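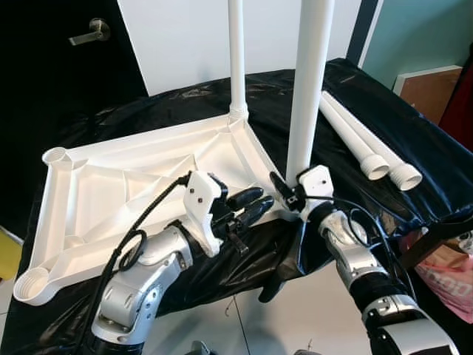 Figure 1. Stand assembly task, two-arm cell, demonstration session. Right gripper holding a pole segment; left hand over the base.

Progress report, second period: two-arm assembly of threaded tubular products
Prepared for the Stisholm programme office by Rosimeire Bittencourt, Mirkex

1. Purpose of this report
The grant agreement asks for one demonstration to invited partners in each reporting period. The second was held in February at the Mirkex workshop. Visitors came from Hostex, which supplies the end-user requirements, and from the Guimarães site, which will host the trial cell in the next period. This report covers the demonstration, the state of the work behind it and the changes we propose to the plan.

2. Task shown
The task was the assembly of a floor stand from a white plastic base and screw-in poles. The base is triangular, with a threaded socket at each corner. It was chosen at the first review because screw joints in moulded plastic are easily cross-threaded, and because the poles are long compared with the reach of the arms. A pole held at its lower end magnifies any error in wrist angle at the far end, and the controller has to allow for this during the approach.

The work is divided between the two arms. The right arm carries the pole to the socket and turns it. The left arm steadies the base, which is light and moves readily once torque is applied. The table was covered with black plastic sheet, as in the first period, to keep the contrast with the parts constant between sessions.

3. Results
We logged 745 pole insertions in the weeks before the visit. The share seated to full depth without operator help was 97 per cent for the last block of trials, against a target of 90 set in the work plan. The mean time from grasp to seated pole was 28 seconds. The target for the end of the project is 25, and we expect most of the remaining saving to come from regrasping. At present the wrist reaches its limit before the thread is fully home, so the right gripper must release, turn back and grip again.

The failures fall into two groups. In the first, the thread starts at an angle and the torque limit stops the arm. This is safe but slow, as the pole has to be backed out fully. In the second, the base turns with the pole. The second group has become less frequent since the left-hand contact force was raised, though we have not yet tested the higher force on thinner mouldings.

4. Comments from visitors
Hostex asked for the torque trace to be shown live at the next session. This is a small change and has been accepted. They also asked whether poles could be picked from a bin. Bin picking is outside the present scope and we have not costed it.

The Guimarães engineers were mainly concerned with cable routing at the wrists. The cables hang in a loop to allow rotation, and on a crowded bench a loop may catch on a part. We will fit guides before the cell is moved - the parts are on order - and repeat a short block of insertions afterwards to check that wrist travel is unaffected.

5. Changes to the plan
We ask the programme office to approve two changes. The first moves the thin-moulding tests forward, ahead of the transfer to Guimarães. The second transfers the unspent travel allowance to gripper spares. Neither affects the total budget or the end date.

6. Next period
Work will start with the cable guides and the regrasp sequence. The third demonstration will be held at Guimarães and will include joining pole segments end to end, which has so far been run only at reduced speed.

Related documents
Progress report, first period: two-arm assembly of threaded tubular products
Hostex end-user requirements, revised issue
Guimarães trial cell: site preparation notes
Torque limits for screw joints in moulded plastic
Stisholm programme: guidance for reporting partners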